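Stullemo Seeks a Part-Time Bookkeeper (and Occasional Finder of Receipts)

Posted 6 October 2022

Stullemo is a small company that repairs, tunes and rents accordions. We also sell a few, mostly to people who came in to have one repaired and lost their heads. We have been at it long enough to own 30 rental instruments, two working bellows presses and one filing cabinet whose bottom drawer is best opened with the foot.

We need a bookkeeper. The last one retired to a lake, having given us a full year's notice, most of which we spent assuming she would change her mind. She left us a binder with colored tabs. The tabs stop at April.

The job

You would work 11 hours a week, spread over two or three mornings, whichever ones suit you. Most of it can be done from home after the first couple of months. Before that we would like you in the shop, where the paper is.

Your regular work would include:

Entering supplier bills and paying them before the supplier calls. Treltar, who send us our reeds and leather, are patient people, but they have begun signing their emails with only their initials.

Sending out rental invoices on the first of the month. We currently send them on the first of the month in spirit.

Matching the card reader's totals to the bank's totals. They differ by small amounts. Bożena Górecki, who owns the place, has a theory involving the strap display, and you are free to ignore it.

Running payroll for four people every two weeks. This is the one thing we have never been late with, and we would like to keep our record.

Getting everything in order for our outside accountant each February. He does the taxes. You do not do the taxes. All he asks is that the documents arrive flat.

Moving us from the old spreadsheet to Skisow, a bookkeeping program we have been paying for since last winter and have opened twice.

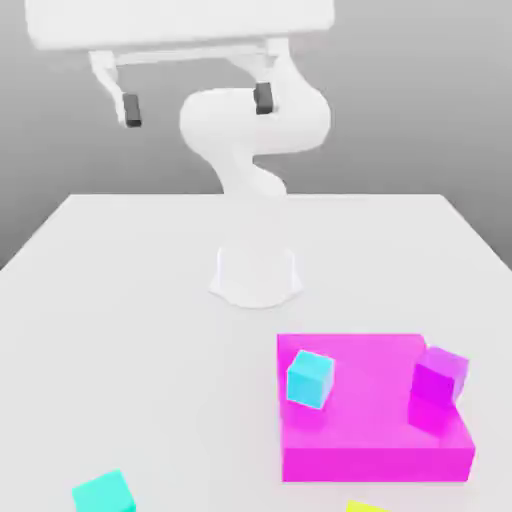 The move to Skisow is the biggest piece of the first few months, so a word about what you would be starting with. The spreadsheet has a tab for every year, and a tab called "Misc," and another called "Misc REAL." Customer names are spelled however they sounded over the phone. There are more than 2,000 rows in the rental history alone, and a fair number of those are the same school district. We do not expect you to fix the past. We would like everything from this January forward to be right, and everything before it to be findable by somebody in a calm mood.

Who we are hoping for

Somebody who has kept books for a small business before, for at least a couple of years. It doesn't matter what kind of business. Our favorite applicant last time came from a bait shop, and she turned us down for a bigger bait shop.

You should know your way around sales tax on both rentals and repairs, which our state treats differently for reasons we have stopped asking about. You should be comfortable calling a customer who is two months behind and coming away with a payment and, if possible, the customer. Most of them are nice about it. The polka bands pay early. The wedding bands pay after the wedding, and sometimes after the honeymoon.

A degree is fine. So is no degree. If you have used Skisow, please say so in your first sentence, and we will read the rest of your letter sitting up.

You do not need to play the accordion. You do need to be able to add up a column while somebody in the next room plays the same four bars to hear whether the F sharp is still sticking. Headphones are allowed. The last bookkeeper wore ear protection made for chain saws and got a great deal done.

What we pay

The rate is on the generous side for our town, and we will tell you the number in our first phone call, before you iron anything. It goes up after six months if you are still here and the binder has tabs past April. There is also a one-time payment of $2,000 when the move to Skisow is finished, which Bożena defines as "when I can look up who has the red one."

You get paid time off in proportion to your hours, a key, parking behind the building, and free rental of any accordion that is not already out. You may decline the accordion. We close for two weeks in the summer because the glue will not behave in the heat, and those weeks are paid.

We cannot offer health insurance for this position. We wish we could, and we would sooner have you know now than find out on page three of something.

About the office

It is up one flight of stairs, over the workshop, and there is no elevator. If stairs are a problem, tell us. The front counter downstairs has a good desk behind it that is now mainly used for holding up a fern, and the fern can go elsewhere. The window looks out on the loading dock of Ayele, the bakery next door, so the smell in the mornings is excellent and your lunch plans will suffer.

The computer is new. The printer is not. It prints on one side, and then, after some thought, on the other.

How to apply

Write us a letter of one page or less and attach a list of the places you have worked. We do not need references until we have met you. In the letter, please tell us about a set of books you inherited in poor shape and what you did first. We are less interested in how it ended than in where you started, as that is where we are.

Please do not fill in a cover letter from a template. We got several last time that praised our "fast-paced environment." It takes us three weeks to tune one instrument.

Bring the letter in, mail it, or send it by email with "Books" in the subject line. "Bookkeeper" also works. Anything with "Accordion" in the subject line goes to the repair bench and will be given an estimate.

Bożena reads everything herself, usually in the evening. She will call the people she would like to meet, and she will write to the people she would not, so either way you will hear from us. Interviews take an hour, in the shop, with coffee. There is no test. You will be shown the spreadsheet, and we will watch your face.

The position stays open until it is filled. We would like somebody in the chair well before February, and the accountant has asked us to put that part in.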